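Stunia opens its sorting-tray sessions in Dranamport this May

Hello from all of us at Stunia! I'm Gobnait Mac Giolla, I run the play library on the ground floor of the old Flirkance building, and I've been looking forward to writing this one for months. From May we're opening our kitchen to families for tray sessions, and you're all invited (yes, grown-ups too, there's tea).

If you've never borrowed from us, a quick catch-up. We lend toys the way other places lend books. There are 759 things on our shelves at the moment, from jigsaws to a puppet theatre that only just fits in a small car, and they all have to be checked over and wiped down when they come home. That job happens in the kitchen, at the sink, and for years the children hanging round the doorway have been far more interested in it than in anything we'd laid out for them in the main room. So we gave in!

The idea is very simple. Each child gets a serving tray with a handful of small things on it, all different to hold and look at. They tip them, line them up, swap them round, give them a wipe and decide what goes with what. We don't tell them the answer. One little boy at our try-out sorted everything by whether his nan would like it, and I thought that was as good a system as any.

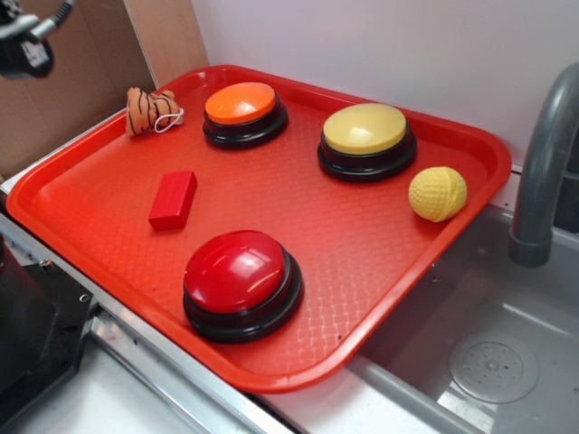

Page last changed: 2024-02-05

The red-orange tray is my favourite of the lot, mostly for its crosshatched floor, which children love running a fingernail over. The big round push buttons are always the first thing anyone goes for. There's a red, an orange and a yellow, each on its own black base, and the red one has such a shiny cap that I defy anybody to walk past it. The dimpled yellow foam ball and the little red block are good for the ones who like to compare (same colour, different shape, and off they go). And then there's the tiger. He's a small plush one with a string loop, and I've already had two requests to take him home for the weekend.

Sessions last 45 minutes and we've room for 17 children at each, with a grown-up staying throughout. They're meant for ages three to seven, though brothers and sisters are welcome to come along and join in. Please bring an apron or an old shirt, and roll sleeves up before you come in if you can, as the sink is very popular. Anything that can't get wet gets a dry cloth instead. The tiger stays well away from the tap!

We've had lovely help getting this far. Hinojosa, the kitchen shop two doors down, let us have 25 serving trays at cost, and our neighbours in the building put 2000 pounds towards new toys and a pair of sturdy steps so that smaller children can reach the worktop safely. Thank you, all of you. I've said it in person but I wanted it in writing too.

Places are free for library members and three pounds a child for everybody else. You can book at the front desk or ring us during opening hours, and if you'd like a quieter session with fewer children, just say so when you book and we'll find you a spot. We'd also be very glad of small, clean, sturdy bits and pieces for the trays. Foam balls, chunky blocks and anything with a good big button to press would be perfect. No marbles, please, and nothing with a loose battery cover.

If you write for a local paper or newsletter and want to come and see a session, do get in touch with me, Gobnait, at the Stunia desk. You'll be very welcome, and you'll be handed a tray like everyone else.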